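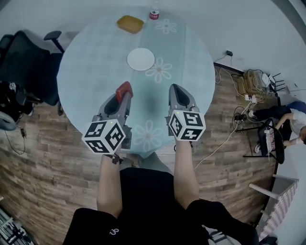
Figure 3. Round table with cloth and runner, set with a plate, a small tray and a bottle.

3.2 Setting of small tables

The round table needs a separate treatment, for it has no front side and no corners. At a rectangular table the people usually place the plate parallel to the edge, and the seat is already known. At a round one the first object decides where a person will sit, and the other objects follow from it. Girard made the same remark in her study of the Drutley households, although her tables had no cloth.

Of the 1225 settings in our material, 159 were made on a round table. We coded the place of each object with respect to the runner, which divides the cloth into a left and a right part. A plate was coded as "on the runner" also when it lies only on one half of it, as in Figure 3. The tray and the bottle were coded as "far" when they stand at the edge opposite to the person.

Printed flowers on a runner gave us some difficulty. Two coders used the motifs as points of reference, while the third one measured from the edge of the cloth. After a discussion with Danai Kalogeropoulos we kept the edge — the motifs are not at the same place on every runner — and eight settings were coded again. The codes for plain runners were not changed. Settings in which the cloth had moved during the work are treated in Section 3.4.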